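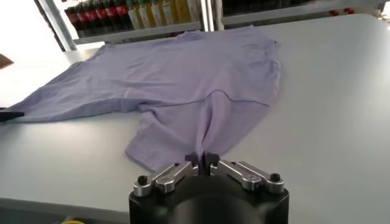
# Kodikara episode notes

Plot summaries, cast credits and air times for *Kastberg*, the hospital drama set in Dutville where every elevator ride ends in a confession. One row per episode, as plain CSV.

## What's in it

- `episodes.csv` -- title, season, time slot, writer, director
- `cast.csv` -- everyone with a speaking line, including the coma patient (he gets one)
- `cliffhangers.csv` -- 100 rows, 82 of them marked `resolved`

The rest are marked `open`, or `forgotten` where the writers seem to have moved on and we are trying to.

## Known problems

- Season 2 runs in broadcast order. The Cluvard streaming order swaps the wedding and the funeral, and the show makes slightly more sense that way.
- Episode 91 has two titles. We kept both.
- Summaries stop at 2000 characters. The finale did not fit, so its last twist is in `notes.txt`.
- Dr. Voss's twin shares his cast ID. Fixing this in July, probably.

## Who to bother

Imani Okafor keeps the episode table. Fathima Marikar handles cast corrections and answers on Friday, after she's watched the new one. Please don't open an issue with a spoiler in the title.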